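What the Nutport Ledger Said About the Cannery Fire
A local history project, April

Our group picked the old cannery because all of us had walked past the brick wall on Rantala Street and none of us knew why it stops halfway down the block. We found out, and it was way more exciting than we expected!

The town library keeps the Nutport Ledger on microfilm, and we read 9 reels of it after school. The first story on the fire is tiny, only three paragraphs on page two, squeezed in beside a notice for a church supper. It says the Volton Packing Company lost its north building and 2,000 cases of peas. One week later the paper gave it the whole front page, with a list of everybody who lent a wagon or a truck (we loved that list and copied out every name).

Then we hit a puzzle. The Ledger says 200 people worked at the cannery, but the company payroll book, in the Curis Room upstairs at the library, has a lot fewer names. We think the paper was adding in the summer pickers, who were paid by the basket and would not be in the book. We can't prove it yet.

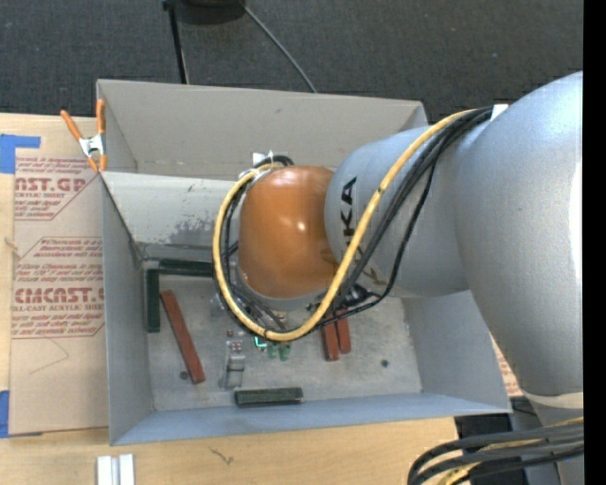
Robot arm with a yellow cable, over an open grey bin.

Old newspapers take some getting used to. The ink is blotchy, the columns jump from page to page, and twice we followed a story to page six and found that page missing. Reading the ads helped us a lot, too. Volton was advertising for carpenters by the next month, so we knew they meant to rebuild, and the last ad we found asks for bricks.

Next we want to look at the county deed books and find out who bought the lot.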